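Iqra Lashari refinishes tables for a living, and she would like people to stop putting oil on them every weekend.

"They read that wood is thirsty," she says. "Then they bring me a table you could fry an egg on."

Her shop, Hatwood, takes up the ground floor of a former print works. She opened it 11 years ago, after a spell doing kitchen installs, and she shares the space with Bahman Kiani, who builds chairs and does most of the deliveries. Tables are the bulk of the work. People move house, or have a baby, or inherit something from a parent, and at some point they look at the top and decide it needs help.

Most of what comes in is pale wood at the moment. Ten years ago it was the opposite, and she spent her first winters stripping dark stain off dining sets. Customers now want the wood to look as though nothing has been done to it, and she says that takes longer than stain ever did.

"With a dark finish you can hide a lot. On a blond top every sanding scratch shows up when the sun comes in sideways. I'll think I'm finished, go to lunch, come back, and there's a swirl I missed."

She starts a job by cleaning the top with a damp cloth and leaving it overnight. Then she looks at it in the morning with the overhead lights off and a lamp held low at one end. She marks the bad spots in pencil. Only after that does she pick up the sander, and she goes over the last grit by hand, always with the grain.

I asked what she does when the grain doesn't run straight.

"You follow it as well as you can," she says. "Straight lines are easy. Where it bends around, like a loop, you slow down and take small strokes. People love those spots. They'll tell me they want a plain table and then the loop is the part they show their friends."

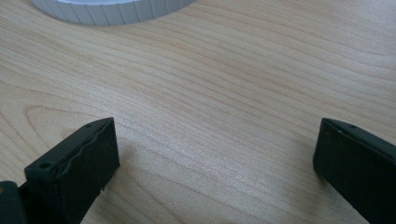 The question she gets asked most is what to put on top. Her answer for a family table is a thin matte finish, two coats, with a light rub between them. She used to do three. The third coat made the surface look like plastic to her eye, and when she stopped applying it she had no complaints.

Kiani disagrees with her on this and says so from across the room. He likes a hardwax oil and would put it on everything. "You can fix it yourself," he says. "A kid drags a fork over it, you rub some more on. With hers you have to call us."

"So they call us," Lashari says.

They do agree about daily care. Wipe up water when you see it. Use a soft cloth that's been wrung out well, and skip the spray cleaners. Put something under a hot pan. Lashari isn't strict about coasters, though she does mention jars. A jar or tub left in one spot by a window for a whole summer can leave a paler or darker patch the size of its base, depending on the wood, and that patch goes deeper than most people expect.

"Move your stuff around," she says. "That's all. Sugar bowl, vitamins, whatever lives on the table. Shift it over when you wipe."

The longest job she has had was a table for a couple who ran a bakery called Stasiv. It had been used for rolling dough for years and had flour packed down into every joint. She cleaned those out with a bamboo skewer over most of November. The owners wanted to keep the dip in the middle where the rolling had worn it down, so she sanded around it and left the low part mostly alone.

She charges by the top, with legs quoted separately. Her waiting list had 49 names on it when I visited, and she has thought about hiring. Kiani is in favor. She is less sure - the last person she trained was good and left after a few months to make guitars.

Her own kitchen table at home has a white ring on it from a coffee mug. She has been meaning to get to it for over two years.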